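Gripper dropped it again after pad swap

zoi_a
Third slip since the new pads went on. Hirkix support says "recalibrate." I did, 15 times.

nahuelh
Old firmware did that to me. Update it.

zoi_a
Updated in May. I don't buy it — look at the corner.

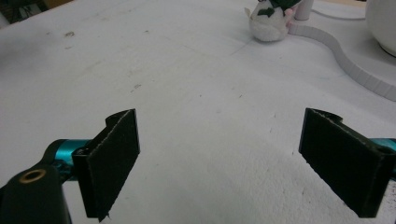

Fingers open, left pad fraying at the tip.

dstergiou
A bit of fray won't drop a part. I'd check your force setting first.

zoi_a
It's at 93, same as before the swap. Support hasn't asked for that either.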